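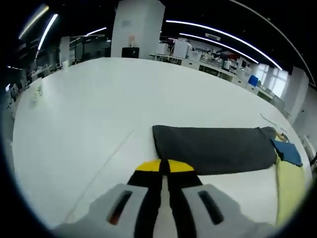
How to Pack a Cloth Bag

A cloth bag has no hard sides. It takes the shape of whatever you put in it, so a messy pile makes a lumpy bag.

Start by laying the empty bag flat on a big table. Smooth it with your hands. If it has a drawstring, pull it open all the way.

38 shares · 2 comments

Next, sort out your cloths and straps.
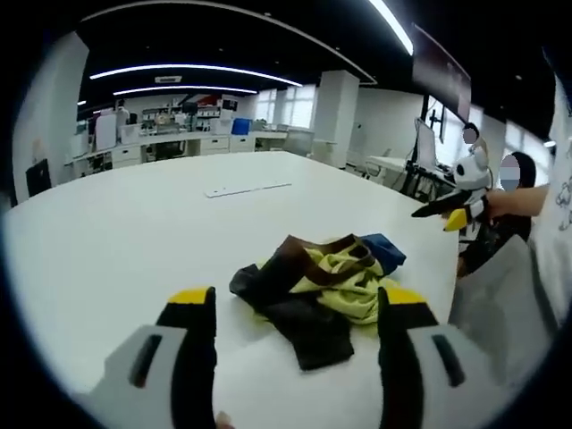 Straps get tangled easily. Pull each one free and roll it up – a roll takes less room than a loop. Then fold each cloth in half, and in half again. Press down to push out the air.

Put the biggest cloth in first and the straps last. Close the bag. Can you feel a lump? Take that piece out and fold it again.

We use cookies to make this site work. Accept | Settings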